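Início | Oficina | Conservação | Contactos
Imprimir | Enviar por e-mail

Conservação da célula de arrumação Plovari

As presentes recomendações aplicam-se à célula de bancada instalada na oficina de Clarkenton e destinam-se aos utilizadores autorizados.

Antes de qualquer intervenção, deve desligar-se a alimentação e aguardar 30 segundos. Os dedos da garra limpam-se com um pano sem pelos, ligeiramente humedecido – nunca com solventes. As ranhuras da superfície de aperto escovam-se a seco.

Os parafusos do suporte do punho verificam-se a cada 400 ciclos, com chave manual. O cabo deve descrever uma curva larga, sem tensão, em toda a amplitude do movimento. Qualquer vinco visível obriga à sua substituição (referência Jeris 219).

O tampo de madeira limpa-se no sentido do veio. A caixa de peças coloca-se sempre do lado esquerdo, com a abertura para cima.
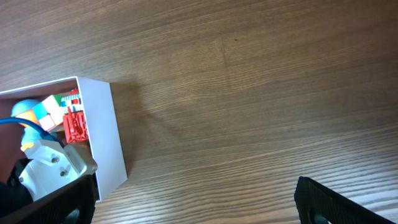
Concluída a limpeza, executam-se seis ciclos em vazio, a velocidade reduzida. Se a garra não fechar de modo uniforme, repete-se a calibração e regista-se a ocorrência na folha da célula.

Texto revisto em 10/7/21.

Imprimir | Enviar por e-mail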